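# The Second Pair of Hands at Musurthorpe

Garix has made metal fittings at Musurthorpe for long enough that several of its present employees followed a parent through the gate. The works has 230 people on its payroll, and until recently the least popular job among them was bin duty. Bars arrived from the cutting hall in deep bins, in no particular order. A worker bent over the side, took out a bar, turned it the right way round and placed it in the feeder of the machining line. The motion was then repeated until the end of the shift.

In May the company began moving that task to robots. The program is modest in scale. It covers 2 of the lines in the main hall, and it was built over a period of 16 months with Fandora, the integrator responsible for the control software, and Voß, which supplied the fixtures. What makes it worth attention is the manner in which the works has handled the people whose daily routine it altered.

Lieselotte Kramer, who heads operations at the site, is direct about the reasons for the change. "We had a task that people asked to be taken off," she says. "We filled it by rota because no one would have chosen it. A company can live with that for a time, but it should not plan on it."

The rota had its own costs. Bin duty was limited to two hours at a stretch on medical advice, and every handover meant a pause on the line. Experienced setters, whose skill lies in reading a worn tool or a drifting tolerance, spent part of each week lifting stock. Younger workers frequently received more than their share, a practice the works council had raised on repeated occasions.

## A negotiated beginning

Management and the works council signed an agreement before any equipment was ordered. It provided that no position would be lost through the introduction of the robots, that any worker moved to new duties would keep the same pay grade, and that training would take place during paid hours. It also gave the council the right to review data collected at the stations and to object to its use in judging individual performance.

The last provision took the longest to settle. Employees were less concerned about the arm than about the records it would produce. Every failed pick is logged with a time, and in the early drafts each log entry would also have carried the name of the person on duty. The council refused. The final text keeps the entry and removes the name.

Training followed in groups of 6. Participants learned to clear a fault, to restart a sequence safely, to adjust a pick position and to decide when a problem should be passed to maintenance. The course was open to all machine operators, including those who had no wish to work at the new stations. Some attended, passed and returned to their former places, and the works regards this as a reasonable use of its money.

## What the task demands

Visitors often assume that lifting a bar from a bin is among the easier things to ask of a machine. The engineers who prepared the stations take a different view. A person sees which bar is lying free and reaches for it without thought. A robot must be given a position for the bar, a path to it that keeps clear of the bin walls, and an angle at which the fingers can close. Bars that lie against a wall leave little room on one side. Bars that lie across one another have to be taken in the right order.

Much of the effort has therefore gone into trials with small numbers of parts, in which each approach can be observed closely and corrected. Hoses and cables receive as much attention as the gripper itself, as a loop that swings freely in open air may catch once the wrist is lowered between metal sides. 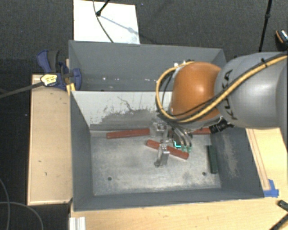

*A KUKA arm lowers its gripper among red and green bars in a metal bin.*

Operators have contributed more to this stage than was first expected. Those who had done bin duty knew how stock tends to settle and which positions cause trouble. Several of their suggestions on the order of picking were adopted by Fandora's programmers, and the two groups now meet each month to go through the log.

## Changed days

For the workers at the stations, the physical strain has eased and the demands on attention have grown. An operator who once filled one feeder by hand now watches over both lines, checks finished pieces and answers stoppages. Some describe the work as more interesting. Others miss the steady rhythm of the old task and the company of a colleague on the opposite side of the bin – a loss that appears in no agreement.

Kramer acknowledges the point. The break area has been moved closer to the stations, and shifts are now arranged so that operators change places at midmorning. She does not claim that this settles the matter.

A further question concerns pay. The council argues that supervising a robot station calls for a higher grade than the one that was protected in the agreement, and talks on the subject are under way. Management has asked that they be completed before the program is extended to any other line. Until then, the remaining feeders at Musurthorpe will be filled by hand, and the rota for bin duty stays posted beside the door to the cutting hall.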